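Members See Two-Arm Tabletop System at Susholm Open Day

The Susholm Technical Center held its autumn open day on 2022-09-14, and members of the association were invited to attend a demonstration of tabletop handling by a pair of robot arms. The visit was arranged through the Segura training partnership and was open to all member firms, with places shared between the morning and afternoon sessions. Demand was higher than the program office had expected, and a third session was added at short notice.

Visitors were received in the main hall and given a short safety briefing before moving to the demonstration area. The host team, which is part of the center's Draltetance project, had set out a single work table with a two-drawer wooden cabinet, a shallow tray and a number of ordinary household items. The project studies how arms of this kind can be taught to sort, place and put away small goods of the sort found in a kitchen, a stockroom or a small shop. 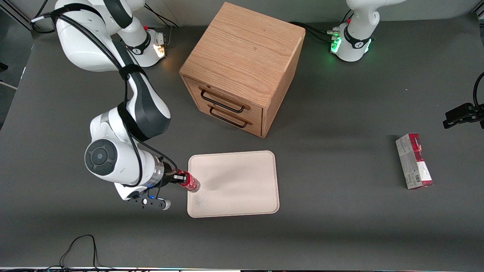
The team explained that the arms are first guided by a human operator, who performs each task many times over while the system records the movements. Those records are then used to train the software that later runs the arms without an operator. For the present phase the project has set itself a target of 1,000 recorded runs, of which 700 had been completed by the date of the open day. Members were told that the remaining runs would concentrate on drawers and handles, where small errors of position have the greatest effect on the outcome.

Several members asked why the project works with common packaging and not with test blocks made for the purpose. The reply was that a system trained only on regular shapes tends to perform poorly when it is moved to a real site. Cans and bottles roll, cartons tip over, and printed surfaces reflect light in ways that can mislead a camera. The project therefore changes the items and their positions between runs, and keeps a written log of each arrangement.

There was also a useful exchange on the matter of cameras. The Draltetance table is covered by a fixed camera that takes in the whole working area, and by smaller ones at the wrists of the arms. The wrist view is narrow, but it gives the software a close look at an item in the last moments before the fingers close. The team regards the two kinds of view as equally necessary and advised any firm planning a similar installation to allow for both in its budget from the beginning - adding cameras later usually means repeating recordings that have already been made.
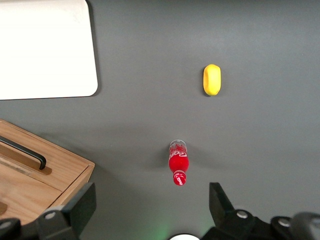 Janaka Howlader
Program Officer, Member Visits

In the afternoon the discussion turned to practical questions of cost and staffing. Kohei Maruyama, who leads the project at Susholm, said that the arms themselves account for a smaller share of the total than most visitors assume. The larger part goes to operator time, and to the work of checking recordings before they are used. His team employs two full-time operators and rotates them through the day, as attention falls off during long periods of guided work. He recommended that firms new to the field begin with one narrow task and a fixed table before considering anything mobile.

Members from the packaging sector asked about gripping soft or crushed containers. Mr. Maruyama stated that the parallel two-finger grippers now in use are adequate for rigid items, and that softer goods will be studied in a later phase together with Ziteo, the partner responsible for finger design. No date has been fixed for that work.

The association wishes to thank the center for its hospitality and for the time its staff gave to questions, many of which continued well after the sessions had formally closed. Copies of the safety briefing and the project summary are held at the program office and may be requested by any member firm.

A follow-up visit for smaller groups is under consideration. Firms that were unable to obtain a place at the open day will be given priority and should send the names of up to 3 staff to the program office before the end of September. Attendees are asked to return their visitor badges by mail if they have not already done so.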